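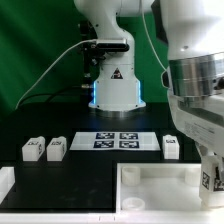
The marker sheet on the black top, with two white blocks to its left and the green backdrop behind.

Laying out a printed marker sheet on a black tabletop
By Vesna Halilović, updated 17th January

These are the steps we use at Zustlow for a table that has to be photographed day after day and look the same each time. You need a matt black top, a plain green backdrop, a sheet with four square markers in two rows of two, and whatever objects you are working with. The whole job takes 40 minutes if the backdrop is already up.

Printing the sheet

Print on matt card at 300 dpi. Glossy card picks up lamps and window light, and the dark squares turn grey in patches. In the print window, set the scale to 100 per cent and switch off any "fit to page" option. Once the print is out, measure one marker with a steel rule along both edges. Some printers stretch the page slightly in one direction – ours did until June, when we replaced the feed rollers.

Leave a white margin all round each marker. It is tempting to trim close to the pattern so the sheet takes up less room, but on a black table the dark border then runs straight into the tabletop and the corners are hard to pick out. Trim the outside of the sheet with a craft knife and a rule. Scissors leave a wavy edge.

Preparing the table

Wipe the top with a barely damp cloth and go over it again with a dry one. Black shows every crumb and fingerprint. If you are using a painted board, let the paint harden for 7 days before taping anything to it. We lost the first Stekholm board by not waiting.

Hang the backdrop next and let it drop behind the back edge of the table. Soft folds in the cloth are fine for most work. If you plan to cut the background out later, steam it from the back and weight the hem.

Fixing the sheet

Put the sheet down without tape first and look at it from the camera position. It will look wider at the front than at the back, so don't try to straighten it by eye from there. Square it to the front edge of the table with the rule, measuring at both ends.

Fix it with thin double-sided tape, a strip along each side and one across the middle. Peel the backing from the middle strip first, lower the sheet, then smooth outwards with your hand. A corner that lifts will throw a shadow on the marker beside it. Lift it and tape it again; pressing it down never lasts.

Placing the objects

Keep objects clear of the sheet. White ones suit a black top well, but they need a strip of black between them and the white margin or the edges blur together. If they have to go back to the same spot, mark the corners with a soft chalk pencil. It wipes off.

Check the exposure on the white objects before the markers. If the white has no shading left in it, turn the lamps down.

Changing the sheet

Replace it when the white yellows or the tape starts to creep. Ours is on version 26, written in pencil on the underside with the marker size. Warm old tape with a hairdryer and peel it back slowly, keeping it low to the table.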